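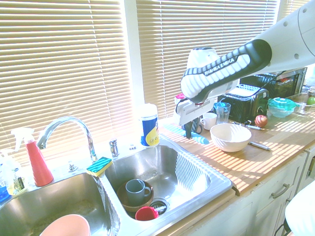 4.2 Save points and quitting

Second playtest, same build of Maltell as before apart from the save system. In the first build players could save anywhere. In the second only at the lanterns, 11 of them across the whole game. Dialogue, maps and enemy placement left alone. We wanted to know whether people stop playing at a save point or stop when they are fed up, and whether the two can be told apart from logs.

We logged 1,491 sessions from 239 players. Sessions under a minute were dropped (mostly people checking the game would open). A session ends when the game is closed or when there is no input for a long stretch – the cut-off is the one used by Oakley in the pilot and we did not revisit it.

With free saving, quits were spread fairly evenly over the map. Small bump after the Whitlock bridge, where the first boss is. With lanterns the pattern changed a lot: 755 sessions ended within sight of a lantern, and the bridge bump moved back to the lantern before it. Players were not getting past the boss and then leaving. They were saving, looking at the bridge, and going off to do something else. The quit map for both builds is Figure 3 in section 4.1, so not repeated.

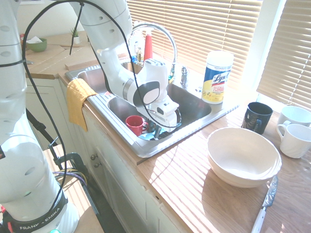
Interviews said much the same but with more swearing. Several players called the lanterns "a good place to stop", others said they kept going longer than they meant to becuase the next one felt close. Both can be true of one person. Srour and Parsons coded the answers separately, then met to settle the ones they disagreed on, nearly all about whether a complaint was about saving or about the boss.

One problem. The lantern build went out in May, when a good part of our players had exams, and session lengths may be shorter for that reason alone. No way to seperate it with the data we have. Quit position should be less affected than quit time, so the rest of the analysis uses position only. Difficulty settings are dealt with in 4.3.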